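Hand-held gripper demos: does a marked-up table sheet hurt the policy?

Sotidov
We recorded 353 demos and kept 329. The sheet picked up marks as we went. 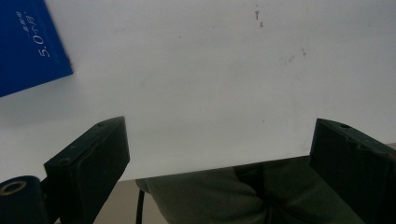 Wrist view, jaws open.

Should I change the sheet mid-set?

Caradog Trevor
No. Finish the set, then train with and without color jitter and compare.
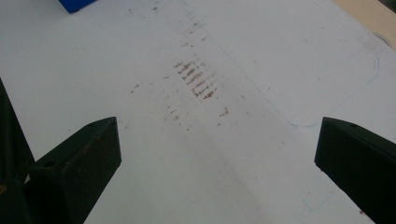
If the gap is under 2 points, leave the sheet alone. Ours was, over 9 seeds.

Soseck
Check grasp height first.
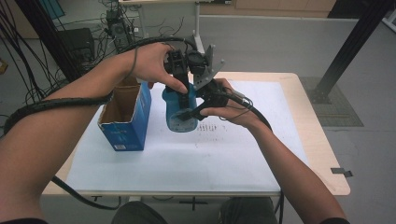
Low grasps cost us more than any stain did.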